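Keyboards at the shared desks: what changes this month

Starting in September 2020, the shared desks on the second floor at Grivbridge will have mechanical keyboards in place of the flat ones that came with the computers. The old boards had sticking space bars and worn letters, and several people had started bringing their own from home. We tried a handful of models in July and asked everyone who used them to leave comments on the sheet by the printer.

Most of the comments were about noise. The first model we tried was too loud for a room where people take phone calls, and it went back. The second was quieter but had no legends on the side keys, which slowed down anyone who doesn't touch type. The third got the fewest complaints, and we placed the order at the end of the month.
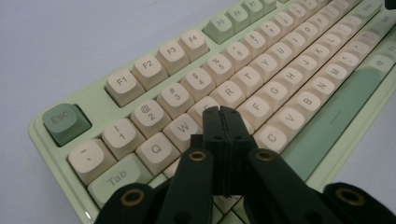

Grivbridge Office Services

The mint-green keyboard has cream keys for the letters and numbers. Esc, Tab and F5 through F7 are a darker sage green, so the function row is easier to read at a glance. The legends are gray. The keycaps have rounded tops, and people coming from a flat laptop keyboard usually need a day or two to get used to them. If you find yourself hitting two keys at once, try lowering your chair a little before you give up on it.

Please follow these rules at the shared desks:

Wipe the keys with a dry cloth when you finish. Cloths are in the top drawer of the supply cabinet.

Do not spray cleaner directly on the keyboard. Dampen the cloth first, and unplug the board before you start.

Keep drinks on the side table. Coffee was the end of two of the old boards.

Do not pull keycaps off with your fingers or a pen. There is a wire puller in the drawer with the cloths. If a cap comes loose, press it straight down until it clicks. If it won't stay on, leave it in the envelope marked "keys" and tell us which desk it came from.

Leave the keyboard at the desk where you found it. If you need one for a meeting room, sign out a spare at the front counter. Spares can be kept for up to 7 days.

The old keyboards are in a box under the counter and are free to staff until the end of the month. They are sold as is, for nothing, and we can't help with repairs. Anything left goes to electronics recycling.

Questions and requests for wrist rests go to Everaldo Trindade at extension 738. Wrist rests are on order and will be handed out at the front counter when they arrive.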